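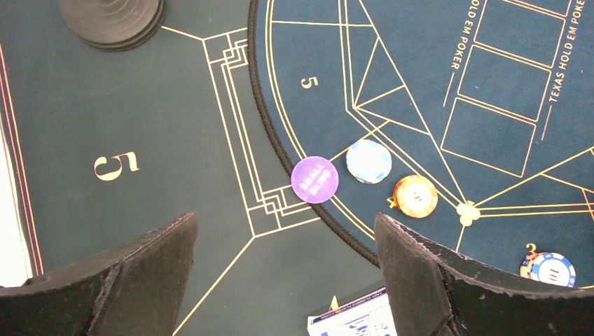
About Grevo

Grevo is a small cookery school and meal kit kitchen. We teach people to cook plain, filling food at home, and we pack weekly boxes for those who would like the shopping done for them. The school came first. The boxes were added when people who had finished a course kept asking where we got our spices and lentils.

Harish Rodrigues started the school after years in restaurant kitchens. He still writes most of the recipes and teaches the evening bread class himself. His view is that a recipe should work on an ordinary hob with one decent knife, and every dish we teach is tested that way before it goes on the timetable.

What we teach

Classes run all year apart from a break in April, when the ovens are serviced. The beginners' course has 4 sessions: rice and pulses, vegetables, sauces, and a full meal that you take home. You don't need any experience. Aprons are provided, but please wear closed shoes and tie back long hair.

We also run single evenings on flatbreads, pickles, soups and eggs. Most of our cooking is vegetarian and all of it can be made without nuts if you tell us when you book. Evening classes start at half past six and we eat together at the end – usually by nine.

The meal boxes

Each box has dry goods, spices and fresh vegetables for three dinners, with printed recipe cards. The spices come in small paper packets, measured for the dish, so you won't be left with a jar you never open again.

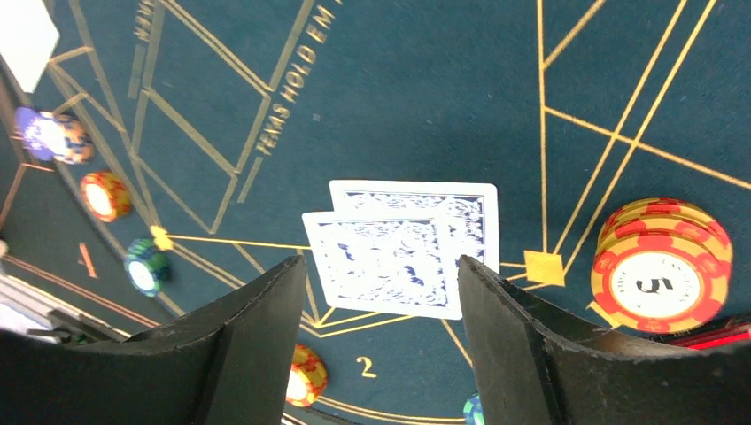
The range is split in two. Munshi is the everyday box, with dals, rice dishes and simple curries that take under an hour. Rosine is the baking box, which changes every month and always has one loaf and one sweet thing in it. We pack 400 boxes a week at most, so there is sometimes a waiting list for new customers. You can skip a week or stop whenever you like.

Our recipes

The school's recipe collection now stands at 1,706, and 200 of them are free to read on this site. The rest are kept for students, who get a login with their first booking. Quantities are in grams and millilitres, with spoon measures where they make sense.

Visiting and getting in touch

The shop counter at the front sells flour, pulses and spices by weight – bring your own jars if you have them. For private classes, gift vouchers or questions about allergies, use the contact form and we will reply within two working days.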